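07/09/2020

Equipment planning, soft goods bench and handheld grippers

Went through the list again before the order window closes. The budget line for the folding work is 6 units short of what we asked for in June, so something has to move to next year. Writing down where I landed so the reasons are in one place when the purchasing form comes back with questions.

Grippers first. We have been running two-handed folding with a pair of handhelds per operator, and one pair is not enough. When a pad wears or a linkage gets sloppy the whole session stops. I want a second full pair on the shelf, charged and checked, plus one loose unit for parts. Nikico quoted 864 each for a body with the jaws fitted, camera not included. Drustel came in at 883 with a spare set of pads in the box. The difference is small and the pads are what we go through, so Drustel looks better on paper. Their lead time is longer though, and they would not put a ship date in writing. Asked again this morning, no answer yet.

Pads. Buy these separately whatever happens with the bodies. Spare pad sets are 104 a pack from Nikico. Two packs now, then see how fast they go. The ribs are what give us the hold on fleece and anything else with a nap, and I would like to swap on a schedule and stop waiting for somebody to complain about slipping. Need a log sheet taped inside the lid of the case: date fitted, left or right, date pulled. We have been bad about this.

Pivot screws. Check the thread before ordering a bag of them. The last bag was the wrong length and is still in the drawer. Also thread locker, the removable kind.

Cables. Still the weak point of the handheld setup. Longer leads give the operator room to reach across a double bed but then there is slack to manage, and short leads pull at the connector at the far reach. Put down for right-angle connectors and a few soft wraps. Not expensive. I am leaving the wireless option out of this round – battery weight on the wrist over a long session is a worse problem than the cable.

Work surface. The plan in June was to buy a flat folding table, plain top, fixed height, and do all the cloth work on it. I have gone back and forth on that. A table is easy to clean and easy to reset, and everything is at the same height every time. But the jobs we are planning for happen on beds, with patterned covers and soft give under the cloth, and furniture close by on the far side.

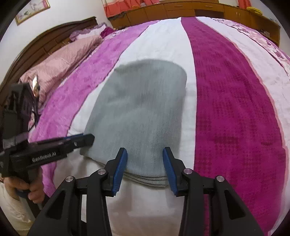
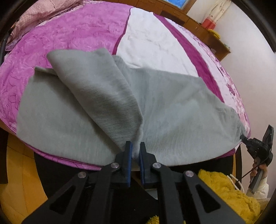
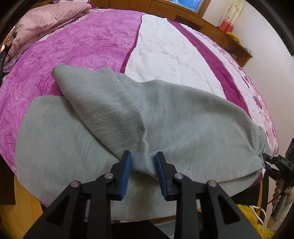

Gray cloth on the bed, two grippers.

So the table goes to the bottom of the list. I would sooner spend that money on a second bed frame and a decent mattress that we can leave set up. Engström has a basic double frame in stock. The mattress can come from anywhere as long as it is medium firm and we write down which one it is, in case we need to match it later. Add a mattress protector.

Covers and cloths. Need more variety and this is the cheapest part of the whole plan. Proposed:

Bedspreads: one plain light, one plain dark, one busy pattern, one quilted
Fleece: gray, navy, one light color
Towels: two sizes, thick and thin
Sheets: one fitted, one flat, both cotton
Garments: a few sweatshirts, with and without hoods

Buy two of everything and keep one of each in the bag unopened. Fleece changes after a few washes and pills where the pads close on it, and then it does not behave like the one we started with. Brurwood does plain fleece by the yard, which would let us cut our own sizes and keep the offcuts for pad testing. Get a sample first. Their gray in the catalog looks darker than I want.

Storage. Two lidded bins, one clean, one used. Labels on the short end so they can be read on the shelf. Could also use a small rolling cart for the gripper cases and the laptop so they stop ending up on the floor.

Lighting. Skipped for now. I had two stands on the June list and took them off. Room light is what we will get at most sites and I would like to see how far we get with it before paying for anything else. If we find we are throwing out a lot of sessions for shadow I will bring it back.

Arm. This was the big item and it is not going to make it this year. Even the cheaper of the two options eats the whole line, and then there is the mount, the controller, floor space, and somebody's time to get it running. I would rather have plenty of good handheld work in hand and know which motions we care about before picking reach and payload. Two things to settle ahead of next year's request: how far over the bed one arm has to reach from the side, and whether one arm is any use at all for this. Most of the folds I can think of want one hand to hold and the other to carry. Pricing a single arm may be a waste of effort if the answer is two.

Order of buying, if it gets approved as is:

1. Pad packs, screws, connectors, wraps
2. Second gripper pair
3. Fleece and covers
4. Bed frame and mattress
5. Bins and cart
6. Folding table, only if there is money left

Still open:

Drustel ship date
Whether Nikico pads fit the Drustel jaws (the quote sheet gives pad width but not the hole spacing)
Sample from Brurwood
Measure the doorway before ordering the frame
Ask if the loose unit for parts can go under repairs and stay off the equipment line

Form is half filled in and saved in the shared folder. Prices are before tax and shipping, so fix that before it goes up.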